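Tue 27 August

Up at six because the trash truck came early. Made coffee and answered the message from Alexiou about the water heater. They want $1537 for the unit and the labor is separate. I told them I would let them know by the end of the week. The old one still works if you don't ask it for two showers in a row.

Most of the morning went to the family papers. I have now been through 2 of the boxes that came from Evangelia Economou when she moved out of the house in Merard, and there are 3 left. She is my mother's cousin and she kept everything. Today it was mainly letters, with a lot of receipts from the shop mixed in. I am sorting by year where there is a year and by handwriting where there isn't. My grandfather wrote his sevens with a bar and pressed hard enough to mark the page underneath, so his are easy. The ones from Dredetberg are harder. The ink has gone brown and whoever wrote them ran the lines up the margin to save paper.

Found the ship ticket. It has the number 3339 on it and a January departure, with the year torn off. My mother always told us they left in spring. I will ask Evangelia before I change anything on the family tree.

Stopped at noon, ate the rest of the lentils, and sat in the living room for a while.
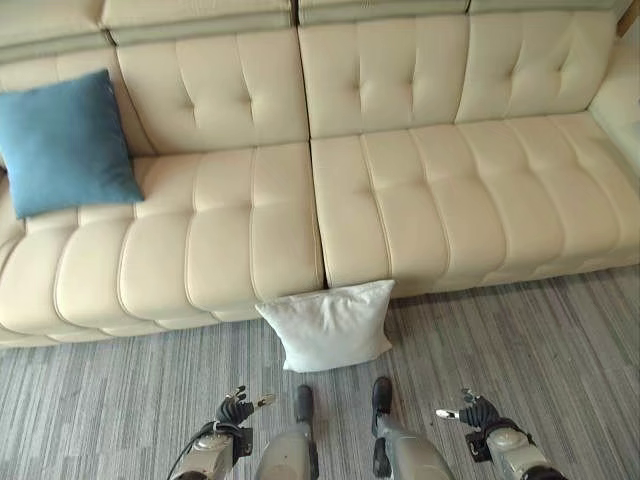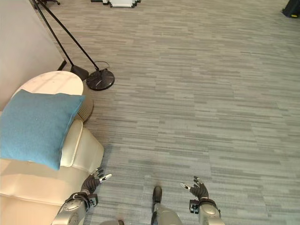
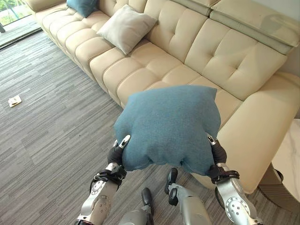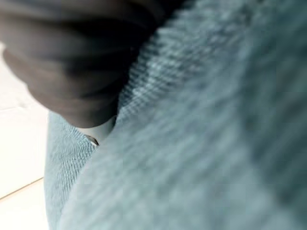

Evening

Called Evangelia after supper. She says January is right. They were supposed to go in spring but the passage was cheaper in winter, and my grandmother was sick the whole way and refused to talk about it later, so the story changed. She also says the Dredetberg letters are from a man named in the family only as the baker, who lent my grandfather money. She doesn't know if he was paid back. She thinks there is a receipt somewhere in the boxes, which doesn't narrow it down much.

Bought a year of Ondomeo so I can type up the letters and search them. It took me an hour to get the first one in. I had to leave gaps for four words I can't read. One could be "flour" or "floor," and both would make sense.

Rain started at nine. Moved the boxes away from the back door and put the ticket in a plastic sleeve. Tomorrow: post office, dentist at two, call Alexiou, start on the next box if my back is all right.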